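Task sheets get a rulebook, and it's a good one

The Nikari bench group has finished its handling guide for tabletop work, and I've been reading it with more excitement than a 16-page document has any right to cause! If you run arms over a table of mixed objects, at Dukivau or anywhere else, it's worth a slow read with a coffee. The guide takes effect in May and replaces the old notes that lived in three different folders (and didn't agree with each other).

What I love is how plain it is. Every rule is written so that a new operator can check it by looking at the table. Take the rule on closing the fingers: bring the gripper in so the object stands between both fingertips, check that there is open space on the far side, and only then close. Toy food that splits in two gets its own paragraph, and it's a great one. Note which way the seam runs before you grip, and write down in the log if the halves come apart, even when the rest of the run went fine.

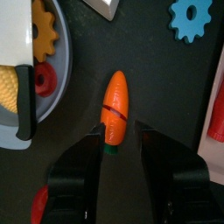
Two arms, one table

Shared space is where the old notes were thinnest and where the new guide really shines. Rule 7 says that each arm has a home side, and the middle of the table belongs to one arm at a time. The other arm can keep working over its own side, at the basket for instance, but it doesn't start toward the center until the first has pulled back. Simple to say, surprisingly hard to stick to on a busy Friday!

There is also a new part on layout. Tables should be mixed on purpose: round things next to flat things, a pan with its handle pointing somewhere awkward, small gears close together. The group went through 429 logged runs from the old setup and found that people had been tidying the objects into neat rows without meaning to, which made the results look better than they were. So the guide now asks for a fresh layout at the start of each set, and no straightening up between runs.
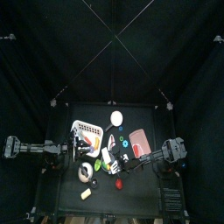
The same thinking carries over to stopping. Anyone in the room can call a stop, for any reason, and they don't have to explain it until both arms are still. After a stop, leave the objects where they are, write the log entry, and have a second person read it before the restart. De Smet has used a version of this for its own benches for a while, and the wording here borrows from theirs with thanks.

A few things are still open. The Flulton site wants a limit on how full a basket can be before a run starts, and the group hasn't settled on how to word it. The page on soft foam parts is marked as a draft too. Comments on either can go straight onto the shared copy, and please do add them, even the small ones. The seam paragraph started out as a note in the margin.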